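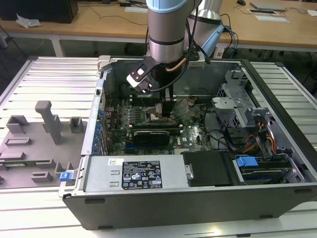
I have been writing house rules for two weeks and I can't remember the last time I had this much fun with a document. I know how that sounds. But our robot cell for taking old desktop computers apart finally has a proper set of written rules, four pages, and I want to share the good bits while they are fresh in my head (and maybe steal some of yours in the comments!).

Quick background for anyone new. I work at Fornow, we are a small shop, and we pull memory and other reusable parts out of retired office PCs. The software that plans the arm moves is called Wostness and it's ours, mostly written by Moataz Younis. Until this summer our "rules" lived in a chat thread and in Moataz's head. Then Catalina Zapata joined, asked where she could read the startup procedure, and got three different answers before lunch. So we sat down and wrote one.

The starting point was the real standards. If you work with industrial arms you know ISO 10218, and if people share the space with them you probably also have ISO/TS 15066 somewhere on your drive. I'd read parts of both before, always hunting for one answer. This time I went front to back with a highlighter, and it was so much better! The thing I'd missed is how much weight they put on the whole application. The arm is one piece of it. The gripper counts, the part in the gripper counts, and so does whatever you've put on the table. A well-behaved arm holding something with a sharp corner is a different risk from the same arm holding a sponge, and a PC case has plenty of thin metal edges.

That led to our first rule, which is that the risk assessment is for a task, and it has a name and a version. "Memory removal, tower on its side, side panel off" is one task. "Drive removal" is another. If you change the finger pads, you open the assessment again. Fouad Morsy pushed back on this (he could see the paperwork coming) and we settled on a one-page change sheet that takes a few minutes if nothing important moved. He has now filled in more of them than anyone else and I am not going to tease him about it. Much.

Second rule: power comes out before the machine goes on the table, and the person who pulled the cord writes their initials on the job card. After that you hold the power button down for a few seconds. And the power supply stays closed. We don't open them, the robot doesn't open them, no exceptions for a curious afternoon. The capacitors inside can hold a charge after unplugging, and there's nothing in there that we need anyway.

Third is static. This one surprised me because we all thought we had it covered. We had wrist straps for people, great, and then a gripper with finger pads going straight for the memory modules, and I had never once asked what the pads were made of from a static point of view. Adel Erraji did ask. He went and measured ours, then wrote the section himself, and it's the best page in the document. Pads get checked with the meter at the start of each shift and the reading goes in the log. Cases and fixtures get a ground lead. If a pad is swapped mid-shift, it gets checked before it touches a board.

Then speed. We have two modes now and that's all. In teaching mode, with somebody inside the marked area, the arm is held to reduced speed and the person inside is the one holding the enabling switch. In running mode nobody is inside. We used to have a vague middle thing where someone would lean in to nudge a stuck latch while the program was paused, and I'm a bit embarrassed at how normal that had become. A paused program is still a program that can start. So now a nudge means a protective stop, a look at the status light, then hands in. Restart is only from the panel outside, with a clear view of the table.

Force limits got a long discussion. There are two kinds and we kept mixing them up in conversation. One is there to protect people, it's set in the safety configuration, and it has a password and a checksum we write down. The other protects the board. A memory module has a latch at the end of its slot, and if the latch isn't open, pulling harder is how you crack something. So the rule for the board side is 20 newtons, then stop, back off and ask a human. That number is ours, found by testing on scrap boards with our gripper, so please don't copy it! Do your own tests. I mention it because writing a real number down ended an argument that had been going since spring.

Cables have their own section too, which I'd never have thought to include. Anything that runs down the arm to the gripper gets looked at for rubbing and for slack at the far ends of its reach, and we do that at low speed with the whole path played through. We log it every 500 cycles. Marloes Van Damme, who came over from Girkico for a day to review our draft, told us their most common fault over the years was a cable tie that somebody had pulled too tight. We went and looked at ours straight afterward. Two got replaced.

Marloes also made us cut things. Our first draft had 80 separate rules in it! She asked Catalina to read the whole thing and then tell her from memory what to do if the gripper drops a screw into a case. Catalina couldn't find it, and neither could I, and I wrote it. (Stop, light check, magnet tool, note on the card. It's on page one now.) The current version has 17 rules, each one starts with a verb, and the reasons are in a separate section at the back for people who want them.

What's still open: how we treat machines with odd layouts. Towers are pretty friendly once they're lying flat with the panel off, but small-form cases put the drive bay right over the memory and the gripper has to come in at an angle. Moataz wants one general rule for approach paths. Adel wants a list of approved models. I keep changing sides. We're going to try both on a batch in September and I'll post the results, along with a cleaned-up copy of the change sheet for anyone who'd like to use it.

If you run a similar cell and you've written anything down about checking finger pads, please send it my way. Adel has questions, and he has already started a spreadsheet.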